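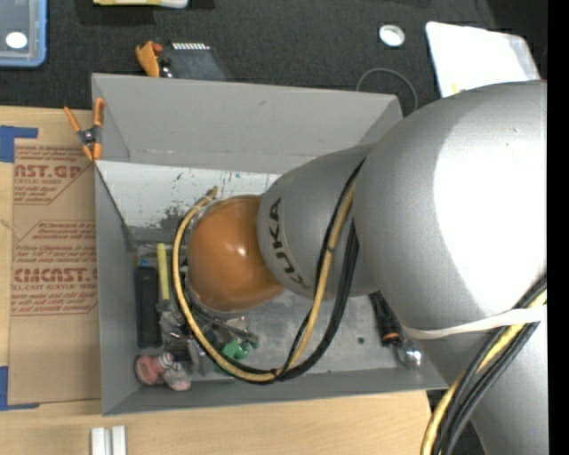 Who is allowed to change the speed of a robot during a test?
Only the person whose name is on the cell sheet for that shift. Anybody else may stop the robot, at any time and without giving a reason, but changing a speed or a force limit is for the named person only.

About Griltevora

Griltevora is a small company in Akemdale. We write working rules for places where people and robot arms share a room, and we train the people who must follow these rules. Our customers are workshops, colleges and laboratories. Most of them own one or two arms and have no safety department of their own.

The company was started by Wilma Verschueren, who was before that a maintenance engineer at a packaging plant in Gosow. In her time there she collected the notes that fitters leave for one another on cabinets and doors. Many of these notes were better than the official manual, and some were dangerous. She began to sort them, and the first version of our rule book came from this sorting. It had 24 rules and was printed on both sides of one folded sheet.

Today the book has 112 rules. We would like it to be shorter, and each April we go through it and try to remove what is no longer used. Last time we removed 14 and added nine, so there is progress, but slow.

What we do

We visit your cell and watch the normal work for a full day before we write anything. A rule made at a desk is often a rule for a different machine. We look at how parts are put down and taken away, where the cables go when the arm turns, how boxes and fixtures are held to the table, and where people put their hands when something gets stuck.

After the visit you receive a cell sheet. It is one page, in everyday words, and it hangs at the cell. It says who is the named person, what speed is used for setting up, what must be fixed down before the arm moves, and what to do when the arm stops by itself. Behind the sheet there is a longer file with the risk assessment and the references to the standards which apply to you, for example ISO 10218 for industrial robots. We do not replace the standards and we do not give certificates. For this you need an accredited body, and we are glad to work beside them.

Some of our rules

Clamp first, then power. Tape is for marking and for light sheets, never for something the arm can push.

Before a new movement, walk the cable with your eyes from the base to the tool, and do it again with the arm in its furthest position.

The first run of any program is made at reduced speed, with one hand on the enabling device.

If an object falls outside the working area, it stays there until the arm has been stopped and the named person has said "clear" aloud.

Loose items on the table are written on the sheet or they are taken away. This rule is the least loved of all -- we keep it anyway.

Training

The basic course takes two days and is held at our own hall in Akemdale or at your place. Until now 1,933 people have completed it. Groups are small, because every person must stop a moving arm, release it and restart it in the correct order, and this takes time. The course for named persons is one day longer and ends with a talk, where you explain your own cell sheet to the trainer and answer for each line in it.

We also lend out the Viklund folder, a set of printed accident and near-accident reports from which all names have been taken out. It is called after the street where our first office was. Teachers use it often, and you can borrow it for a month without payment.

How to reach us

Please write to the office and tell us what type of arm you have, what it handles and how many people work near it. A photograph of the cell helps -- please do not tidy up before you take it. The next basic course in Akemdale starts on 11th September and there are still places. Lunch is included, and the parking is behind the building, by the green gate.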